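Re: [adtalk] Zestero banners again

On the 14th, Uta wrote:

> Does anyone still buy space through Zestero? Dauda had 3 campaigns with them in August and can't get a straight answer on where any of it ran.

We did, for the Driltascombe account. The placement report listed four sites. Two of them were parked domains, and one was a recipe page in a language our client doesn't sell in. Clicks were excellent, mostly at four in the morning.

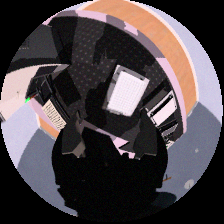
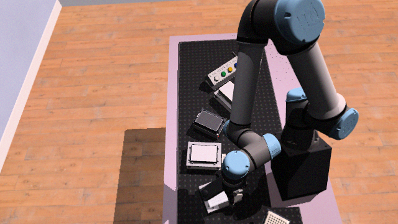 *Simulated views: gripper, then the arm over the pink table*

Ask for the full log before you pay the next invoice. They sent ours as a scanned PDF, sideways. I have roughly half of it typed up and can forward that to Dauda if he has a strong stomach.

Ikechukwu Aliyu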